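Print this page | E-mail this page

27/02/2023
By the Backlund Press Office

Backlund Publishes the Ondeck Oracle, a Card Set for Daily Readings

REDVILLE — The small card publisher Backlund announces today the release of the Ondeck Oracle, a new set of oracle cards made for short daily readings at home. The first printing is 2000 sets, and all of them were printed in Redville. The cards are on sale now in our shop and by mail order.

The Ondeck Oracle is not a tarot. It has no suits and no court cards, and the reader does not need to learn any system before the first use. Every card shows one simple picture from the life of a harbor town, such as a rope, a lamp, a gate or a tide mark, with one word printed under it. The small book in the box gives a short text for each card and leaves space for the reader to write own notes.

The set took a long time to prepare. The early drawings were shown to a reading circle in Ornstead, and the members used test cards in their homes through the whole of November. After this test we changed 12 of the pictures. In most cases the word and the drawing were pulling in different directions, and the readers felt confused. In one case the card was too dark to be read by candle light, so it was drawn again with a paler sky.

We also changed the paper. The test cards had a shiny surface and they were sticking together when a person shuffled them. The final cards have a matte surface and are a little narrower, so that smaller hands can hold the full deck. The backs look the same from both ends — readers who do not use reversed cards asked for this many times.

The box is made of strong card with a lid that lifts off. It contains the deck, the small book and a folded sheet with three simple spreads. The first spread uses only one card and is meant for the morning. The second uses two cards, one for the question and one for the answer. The third is for the end of the week and takes more time.

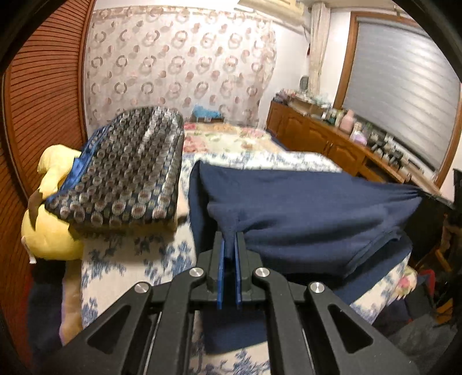
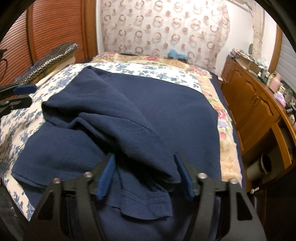
Where to Find the Cards

The Ondeck Oracle can be bought at the Backlund shop in Redville and from two bookstores in Ornstead. Mail orders are sent within the country only at this moment. Shops which would like to sell the set can ask for our trade list, and the smallest trade order is one carton.

A signed edition of 200 sets is kept apart for customers who write to us directly. It has the same cards and the same book, with a numbered label inside the lid. Each customer can order one signed set.

Reviewers may ask for a sample by writing to Backlund, P.O. Box 3832, Redville. Please tell us the name of your publication and the postal address. Pictures of single cards can be sent by e-mail on request.

Last updated: 27 February, by the Press Office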